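Walkthrough checklist, Kirari Workshop Building
Inspected 24 April 2023 by Upendo Ondieki
Form revision 6. Please stop using revision 5, which still asks about the fax machine.

Ratings are **OK**, **Fix** (do it before the next walkthrough) and **Now** (do it before lunch). Comments are mine. Complaints about the comments can go in the box by the front door, which I also inspect.

## 1. Exits and corridors

- [x] Front door opens fully, from inside, without a key - **OK**
- [ ] Rear door opens fully - **Fix.** Opens until it meets the bicycle. The same bicycle is in the March report, in the same position, with a slightly flatter tire.
- [x] Exit signs lit - **OK.** The one over the stairs buzzes. It buzzed all winter too.
- [ ] Corridor clear to full width - **Now.** There were 17 flattened cardboard boxes leaning outside the storeroom. The recycling pen is at the far end of the same corridor, so somebody carried them most of the way and then lost heart.
- [x] Stair treads and handrail - **OK.** The loose tread from last time has been screwed down by someone who believes in screws.

## 2. Fire equipment

- [x] Extinguishers in place, 14 on the list and 14 on the walls - **OK**
- [ ] Tags signed and in date - **Fix.** Two tags are blank. One has been signed in a color of ink that has since faded to an opinion.
- [x] Alarm panel shows no faults - **OK**
- [ ] Fire doors not held open - **Now.** The kitchen door was held open with a can of Mushi wall paint. I moved it, went upstairs, came back down, and found it held open again with a different can.
- [x] Assembly point sign visible from the front door - **OK**, now that the hedge has been cut.

## 3. Electrical

- [x] Distribution board closed, labeled, nothing stored in front - **OK.** First time I have been able to write that.
- [ ] Extension cords not chained - **Fix.** Three in a row in the front office, ending at one desk lamp. There is a wall outlet behind the filing cabinet. Move the cabinet.
- [ ] Portable appliances tested - **Fix.** The register lists 163 items. The Plalari fan heater isn't one of them and has clearly been here longer than the register.
- [x] Outlet covers intact - **OK**

The upstairs rooms get the same questions as everywhere else, plus a look at whether hands, sleeves and cables are all where their owners would want them. Go up while people are working. A room that has been tidied for inspection tells you how well people tidy. 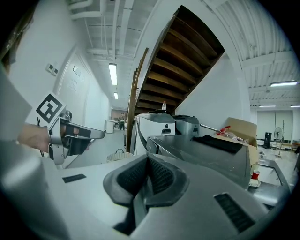
*Section 4, upstairs: hand-held gripper in use, thin cable hanging below the wrist.*

## 4. Upstairs rooms

- [x] Floor free of trip hazards - **OK**
- [x] Windows open and, more to the point, close again - **OK**
- [ ] First aid kit stocked - **Fix.** Plenty of triangular bandages, no ordinary adhesive ones. I have never met anybody who needed the first kind and I meet people who need the second kind every week.
- [ ] Shelving fixed to the wall - **Fix.** The tall unit on the landing rocks if you lean on it. I leaned on it. Bracket, please, and take the heavy binders off the top shelf before you start.
- [x] Lighting adequate - **OK**

## 5. Kitchen

- [x] Refrigerator at a safe temperature - **OK**
- [ ] Refrigerator contents identifiable - **Now.** The rule is name and date. "Do not touch" is neither.
- [ ] Toaster crumb tray emptied - **Now.** I emptied it over the sink and regretted the sink.
- [x] Hot water marked as hot - **OK**
- [ ] Cleaning products stored separately from food - **Fix.** The Tivum descaler is back beside the sugar. Both are white powders. The cupboard under the sink has a lock and room to spare.

## 6. Outside

- [x] Path lighting - **OK**
- [ ] Gutters - **Fix.** Small tree growing in the one above the bike rack. It looks healthy.
- [x] Trash enclosure latched - **OK**
- [ ] Ladder locked up - **Fix.** Chained to the fence with a good padlock, key in the padlock.

## Carried over from the last report

1. Bicycle. See section 1. It will be tagged, and then it will be moved to the shed.
2. Squeaky hinge, restroom. Closed. It still squeaks, but it is not a hazard and I should not have written it down.
3. Spare keys. Two sets returned, one outstanding. If you have it, you know.

Sign below when a **Now** item is done, with initials I can read. Anything marked **Fix** goes to the front office with a note of who is doing it. "We" does not count as a name.

Signed: U. Ondieki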